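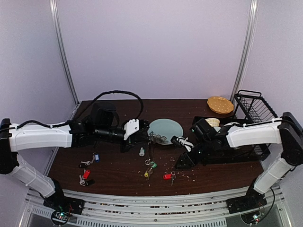
**Kyung-hwa Koo**
*Founder and head key-sorter, Velska Key & Tag*

Hi! I'm Kyung-hwa, and I've been looking after other people's keys since I was the person in our apartment building who had a spare for everybody. I kept them in a coffee can back then. Every key was on a piece of string, half the strings had a scrap of masking tape, and the tape said things like "blue door??" in my own handwriting. I loved that can and I am so glad it's gone.

Velska started when a property manager down the street saw the can and asked if I'd sort hers too (she had three cans!). Now we do it for landlords, storage places, dance studios, churches, a couple of marinas, pretty much anyone with more doors than memory. We have 2918 keys on our books right now, and I could probably tell you the story of an embarrassing number of them.

How it works is pretty simple. You bring or mail us your keys in whatever state they're in, and please don't tidy them first. People do that to be polite, and then the two keys that had been sitting together for years get split up and I've lost my best clue! We spread everything out on a table so we can see it, and a plain round plate goes in the middle for whatever we're working on at that moment. Small keys wander. I've found them in my cuffs, in my lunch bag and once inside a library book.

Then comes tagging, my favorite part. I'm a big fan of the plastic tags with a paper label you can swap out, and I like them in color.
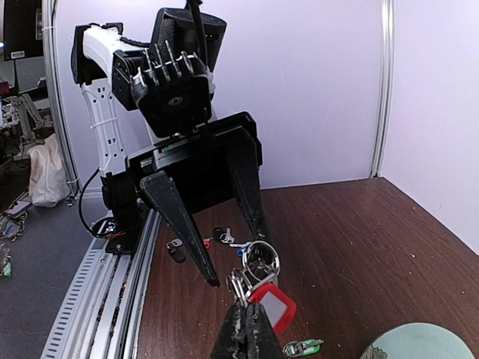 Red, green, black, whatever you've got, as long as you stick to what it means. One of our first customers, the Belirel Apartments, uses red for anything the tenants should never have, and their super told me it has saved him so many trips up the stairs. Blue is harder, everyone wants blue. If you have a system already, we'll keep it, even if it's a weird one. The folks at Phí Dance gave every studio key a color to go with its floor, and who am I to argue?

Split rings I have opinions about. Bigger is better if you wear gloves at work, and please don't put twelve keys on one ring, your pocket will hate you. We stock 2 sizes, plus a heavy one from Gunex for the marina people.

We moved into our current space in November, and it's 600 square feet of hooks, drawers and good light. Drop-ins are welcome, though do call first if you're bringing more than a shoebox. A full sort comes back with a printed list, and every tag on the list matches a tag on a ring. Mystery keys go in their own envelope, and I hang on to a copy of the list in case you remember something at three in the morning. People really do email me at that hour, and I really do like getting those!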